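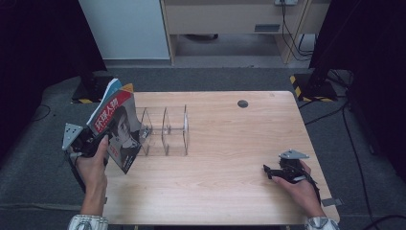 Revistero de sobremesa

El revistero de sobremesa, llamado también organizador de revistas, archivador vertical o, en algunas oficinas, simplemente «el separador», es un mueble auxiliar de pequeño tamaño que sirve para guardar de pie revistas, cuadernos, folletos y carpetas delgadas. Se coloca sobre una mesa, un escritorio o un estante, y se distingue del revistero de suelo, pariente mayor y bastante más antiguo, en que está pensado para tener a mano lo que se consulta a menudo y dejar a la vista los lomos o los cantos de cada ejemplar.

Características

En su forma más sencilla consta de una base y de varios separadores verticales que delimitan las ranuras. Los hay de cartón, de madera, de alambre, de chapa perforada y de plástico, y desde hace bastantes años goza de mucho aprecio el acrílico transparente, que ocupa poco a la vista y permite reconocer una portada sin sacarla de su sitio. Un modelo acrílico de tres separadores, colocado sobre una mesa de veta clara, deja pasar el tono del tablero y recoge en sus paneles algún reflejo tenue de la superficie, cosa que a muchos aficionados al orden les resulta especialmente agradable.

La profundidad de cada ranura depende del uso previsto. Las revistas de grapa, que son blandas y tienden a doblarse por la mitad, agradecen ranuras estrechas y paredes altas; los catálogos encolados se sostienen mejor por sí solos y admiten más holgura. En ambos casos conviene que la base tenga algo de peso o unas gomas en la parte inferior, pues un revistero ligero y medio vacío se desliza con facilidad en cuanto se tira de un ejemplar con un poco de prisa.

Variantes

El modelo de ranuras abiertas carece de frente y de trasera, de modo que las revistas pueden entrar desde arriba o desde un lado. El de caja, con el costado cortado en diagonal, protege mejor el papel y es el habitual en bibliotecas y hemerotecas. Existe además el escalonado, en el que cada separador es algo más alto que el anterior; el taller Prustska lo popularizó entre los estudios de dibujo de Purnton, donde todavía se encuentran piezas de aquella primera serie de 200 unidades, un poco amarillentas ya pero perfectamente útiles.

La casa Degefa fabricó durante un tiempo una versión extensible, con los separadores montados sobre un carril, que podía abrirse hasta los 300 milímetros. Era cómoda y muy querida por sus dueños, aunque el carril acumulaba polvo y había que limpiarlo con un pincel.

Uso y colocación

La manera corriente de guardar una revista consiste en sujetarla vertical, con el lomo hacia abajo o hacia quien se sienta a la mesa, y dejarla bajar por la ranura sin forzar las esquinas. Las páginas sueltas, los encartes y las hojas que asoman por arriba se igualan antes con un golpecito suave contra el tablero. Cuando la publicación es muy flexible, ayuda sostenerla por la parte central, de manera que no se abra en abanico al entrar.

Respecto al orden, cada hogar tiene sus costumbres, todas respetables. Lo más extendido es reservar una ranura por cabecera, con el número más reciente delante. Los semanarios de información general, como la revista china 环球人物, con su título en caracteres blancos sobre una banda roja, se reconocen enseguida por la portada, y por eso suelen colocarse mirando hacia fuera. Las publicaciones técnicas, de cubiertas más parecidas entre sí, se guardan mejor por fecha. El manual doméstico de Gakley aconseja no pasar de 5 ejemplares por ranura y vaciar el revistero entero cada septiembre, momento en que se decide qué se conserva, qué se regala y qué va al contenedor del papel.

Limpieza y conservación

El acrílico se limpia con un paño de microfibra apenas humedecido en agua tibia y unas gotas de jabón neutro. El alcohol y los limpiacristales con amoniaco lo vuelven opaco y pueden abrir grietas finas junto a las uniones. Las piezas de madera piden un paño seco y, de tarde en tarde, un poco de cera.

Tampoco le sienta bien al papel el sol directo, que decolora los rojos antes que ningún otro tono. Si la mesa está junto a una ventana, basta con girar el revistero para que los lomos queden hacia la pared o correr la cortina en las horas de más luz.

Véase también

Archivador
Hemeroteca
Revistero de suelo
Sujetalibros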